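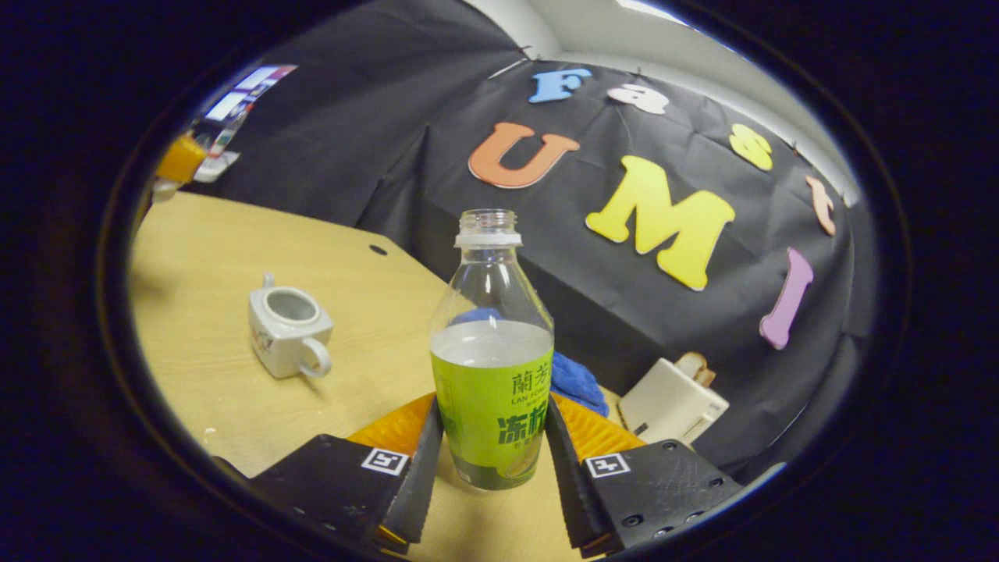

Strand soft-tip finger set — SAFETY NOTICE, please read before ordering or using. We've had pads creeping off the finger plate on units from batch 204. The jaw pad shifts under side load and the grip goes uneven, one side biting before the other. Worst on tall smooth stuff — a clear plastic bottle half full with the cap off is exactly the sort of load to keep away from an affected set. Liquid and bare connectors don't mix, and we've had one controller cooked already.

Affected: batch 204, sold up to March 2025. Batch no. is on the packing slip, not on the part (sorry). Batch 133 is fine. Cludulix adaptor kits are fine too.

What to look for
Pad edge lifting at the tip
Tips meeting off centre when closed
Clicking near end of travel

Quick check. Power off, cables clear, close the fingers by hand till the soft tips meet. Look straight down the gap. Should be narrow and even top to bottom. If it leans or one tip sits proud, stop useing it. Do both grippers if you run a pair, a good left tells you nothing about the right. 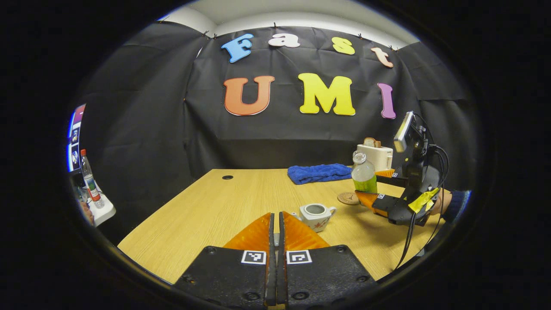 Tips closed over the table, second gripper at right.

Do not glue the pads. Glue fills the screw seats and then we can't swap anything.

Replacement
Free pad and screw set for batch 204, part 43-B. Allow 15 minutes per gripper. Re-check your marker stickers afterwards, if one's been knocked it needs recalibrating before teh next run.

Stock: new batch in the Celadano warehouse now. Orders for the old batch are on hold. Send Flukard support your slip number and a photo of the closed tips.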